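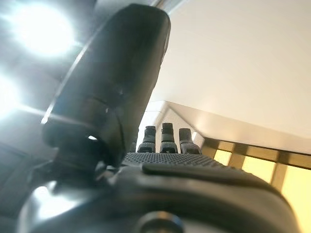 *Wrist cam, Obura hand, palm and fingers. Thumb on the left.*

**Notebook, July, hand bench at Hirnton**

Thumb stalled again, cycle 3,217 of the overnight grip run. Stalled is the polite word. It stopped short of closing, the controller decided it was holding something, and the log then records a firm and confident grip on nothing until the morning shift came in. By the log's reckoning we had a very successful night.

What I know so far:

- Thumb motor current climbed for the last 173 cycles before the stop. The other fingers stayed flat.
- The overcurrent trip did not fire. Limit was still set to the value from the Nonska motor, which we took out in spring. My handwriting on the change sheet, unfortunately.
- Casing near the thumb base was over 40 degrees when I put the probe on it. No smell, no discolouring.
- Power-cycled, and the thumb moved freely. I distrust this more than the fault.

The worrying part is the missing trip. A stuck thumb is a nuisance. A stuck thumb that keeps pushing for hours with someone's fingers in reach is an accident form, and we've been reaching in to swap test pieces with the drive live because the Grastby interlock "takes ages". It takes 4 seconds. I timed it.

Done today: limit corrected on this hand, sticker on the controller, unattended runs off until further notice. Interlock goes in every time, me included.

Still to do – take the thumb joint housing apart and look for grit or a chewed cable. Check the grip-detect logic, which currently believes any motor that stops moving. Compare the wrist footage with the current log for those last cycles, if the clocks agree for once. Ask Obura whether the spare hand went out with the same limit. I have a fair idea of the answer.

Left powered down, tag on the plug. Please don't "just try it".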